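我对音乐剧《伊克洛》（Iklow）复排换角这件事有些疑问，开个串慢慢说。先声明：票是自己买的，没拿剧组任何东西，说话不好听也是自费不好听。

1/ 通稿昨晚发的，标题五个感叹号。原定女主退出，从下周起由 Lâm Hầu 接演，通稿用词是“众望所归”。谁的众望？我翻了三个剧迷群，上周还在吵她能不能唱二幕那段高音，今天就归了？

2/ 退出原因写的是“档期调整”。演出合同一签就是一季，开票的时候档期没问题，卖完首轮就有问题了。这四个字我在这个行业看了太多年，里面装过伤病、装过吵架、装过钱没到账，什么都能装。

3/ 时间线捋一下。首轮开票，海报上是原女主的大脸。二轮开票，海报换成了一把椅子。三轮开票前一天宣布换人。椅子那版出来的时候我就说过不对劲，当时有人回我“这叫极简美学”。行。

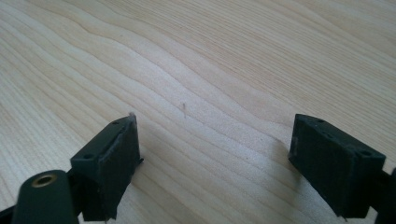
4/ 说到舞美。复排版号称“重新设计”，我看过两场预演，新在哪里真没看出来，倒是把老版的旋转台拆了，换成一整块浅色木地板。导演访谈说木纹象征河流。木头纹路弯弯曲曲的多了去了，随便一张浅色桌面，纹路也是一道一道斜着淌过去，到上半截还起波浪，照这么说我每天都在河上吃饭。象征可以有，得戏里有人碰它才行。两场看下来，没有一个演员的走位跟这条“河”有关系。

5/ 再说票价。剧场叫 Pernorley，懂的都懂，1000 个座位，视线好的不到一半。最便宜的 300 元，在二楼侧边，左边三分之一的舞台要靠想象。通稿说“惠民票价”。惠的是哪位民，麻烦出来举个手。

6/ 换角之后能不能退票？官方说法是“演员阵容以当日实际为准，恕不退换”。字号小到我放大了两次。海报上人脸多大，这行字就该多大，我觉得这个要求不过分。

7/ 有人私信说我针对 Lâm Hầu。没有。她在《帕玛》（Pamar）里演的那个妹妹我看了两遍，第二遍是专门去看她的。低声区很稳，台词也咬得清楚。问题在于伊克洛这个角色从头唱到尾，二幕最后那首在原调上要撑很久，她过去的角色从没有这个量。她也许行，那就放一段完整的排练录音出来。目前官方给的是 7 秒，配了混响，还是副歌的开头。7 秒我也能唱。

8/ 顺便，首演那晚的观众评分也很有意思。2592 条评价，大半是同一个晚上发的，好些连标点都一样。“泪流满面”出现得比角色名字还多。我当晚在现场，我那一排哭没哭不知道，中场走了几个是知道的。
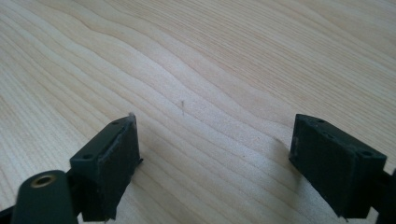 9/ 编曲缩水这件事讨论的人太少。老版乐池里有弦乐组，有双簧管，新版一半进了音轨。制作方管这叫“更通透的听感”。通透是通透，二幕开场那段铺底抽掉以后，人声两边全空着，像两块深色的东西隔着一片光木头面对面，中间除了一根细毛似的小东西什么也没有。老版那里有大提琴在走，观众不一定听得出来是大提琴，但是会觉得有人托着。现在没人托，压力全在主角一个人身上，然后你们还在这个节骨眼上换主角。

10/ 制作人姓 Thái，上一部戏也是他。那部戏也是复排，也是中途换角，也是“档期调整”。巧合我信一次。第二次我就要看节目单了。两份节目单我都留着，出品方那一栏换了个公司名，联系地址一个字没改。

11/ 评论区有人说“小剧种本来就难，你少骂两句”。难我知道。难就更应该把话说明白，买票的人里有攒了一个月的学生，有坐高铁来的。把他们当自己人，就别拿通稿糊弄。

12/ 也说两句好的，免得显得我只会挑刺。灯光这版确实进步了，一幕结尾那个侧逆光我挑不出毛病。群舞齐，饰演父亲的老演员还是稳，他一开口全场就静了。服装中规中矩，女主那件绿外套有点闷，离远了看是一个方块。

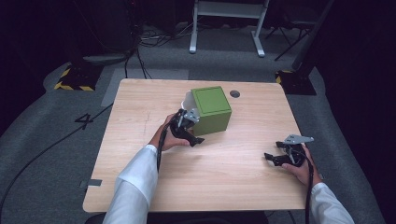
浅色木桌上的绿色方盒子，后面露出一截白边。

13/ 关于那件绿外套，有剧迷考据说原版是红的，改绿是“角色内心的转向”。我去问了一个做服装的朋友，她的回答是：也可能是红布没了。两种解释我都没有证据，就都放着。不过官方要是哪天发长文讲解绿色的含义，我会想起她这句话。

14/ 接下来我会做的事：下周 Lâm Hầu 首场我去，票没退成，反正也得去。坐二楼，听得最清楚的就是人声，适合检验。唱得好我会在这个串底下写她唱得好，有一句破的我也会写哪一句。

15/ 回复几个问得多的。一，原女主没有发过任何声明，截图里那个是粉丝号。二，巡演加场的消息我没看到来源，先别订酒店。三，录音不外传，别问了。

16/ 补一条，刚有人发来新版节目单，Lâm Hầu 的名字印上去了，二幕那首的曲目后面多了个括号，写着“降调版”。通稿里没提这件事。首场听完我接着写。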